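Section 2: Setting up your board

Okay, you've got the cards cut out and the box lid isn't trying to eat them anymore. Now comes the part I like best, which is getting the board itself ready for a game. I'm writing this for the Nastotmont card set that goes with the flip-up guessing boards (the white ones with the red flip-up tiles), and I've set these boards up so many times at the Pidover game nights that I can do it while holding a conversation. The first time took me a whole evening, so don't feel bad if you're slow!

What you need on the table

Two boards, one for each player
48 small character cards, split into two matching sets
The pile of mystery cards
A soft cloth
Good light, please. I do mine in the morning by the kitchen window.

Getting the board ready

1. Lay the board flat on a table with plenty of elbow room. I tried doing it on my lap once and ended up fishing cards out of the couch.

2. Wipe the tiles with the dry cloth. Dust likes to settle at the pivots, and a gritty tile gets stiff.

3. Flip every tile up and down a couple of times with one finger. You're feeling for any that stick or flop. If one sticks, ease it back and forth until it moves like its neighbors.

4. Put all the tiles down again so you start from the same place each time.

CAUTION: Don't bend a tile backward past the point where it stops. The little pivots are tough enough for kids, but they aren't meant to go the other way, and I have a board with a gap in it to prove that.

Loading the cards

5. Sort your cards into the order printed on the Nastotmont sheet. You can skip this if you don't mind a mixed-up board, but I find it much quicker to check for missing characters when both sides match.

6. Start at one end of the row closest to you and raise a single tile. Slide the card into its holder from the top, picture facing you, with the name at the bottom.

7. Press down gently with your thumb until the card sits level. If it bows out in the middle, take it out and trim a sliver off one side. My first batch was a hair too wide, all 24 of them, twice over.

8. Work your way along the row, then move to the next one. I do half a row, stop, look it over, and then do the other half.
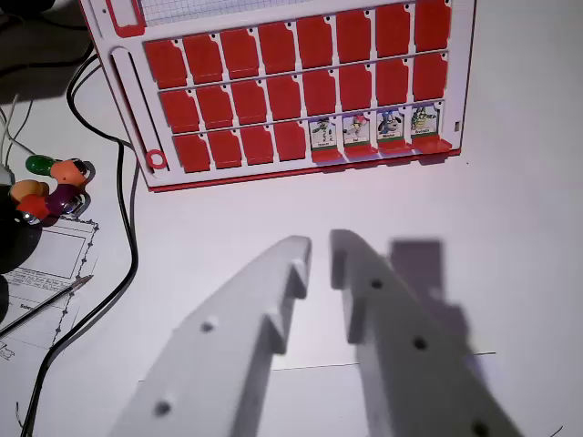
Going in chunks like that sounds fussy, but it saves you from the thing I did at Orberg's place, where I loaded a whole board with one card skipped at the start and had to shift every single one over. If you get called away, leave the finished ones standing and you'll know exactly where to pick up again.

9. When the last card is in, check both boards against the sheet. Every character on one board should be on the other.

10. Shuffle the mystery cards and set them face down between the players.

NOTE: If your cards keep sliding up when you flip the tiles, they're probably too thin. Regular printer paper won't hold. I glue mine to cereal box cardboard — the plain gray side, with the printing inside — and press them under a stack of books for 30 minutes before I cut.

NOTE: Keep spare cards. The Carnegie expansion sheet has 18 extra characters on it, and I swap in a few whenever my usual opponents start getting too good at the old ones. Just remember to swap the same characters on both boards, plus the matching mystery cards. Forgetting that last bit makes for a very long and very confusing game.

Before the first game

11. Have each player pick a mystery card and keep it hidden from the other side.

12. Make sure all the characters are standing up on both boards. Run your eye along each row, since a tile that's down before you start is a character you'll never guess.

13. Decide who goes first. We let the youngest player start.

CAUTION: The cards are small. Keep them away from babies and from dogs. Cats too, if yours is anything like mine.

Putting it away

You can leave the cards in the holders between games, and I do if we're playing again that week. Flip the tiles down first so nothing gets creased, then lay the board flat in the box. For longer storage I take the cards out and keep each set in its own envelope, labeled by board. If a card feels tight coming out, wiggle it by the top corners and don't yank on the tile.

Section 3 covers making your own characters, including how to fit a family photo on a card that size.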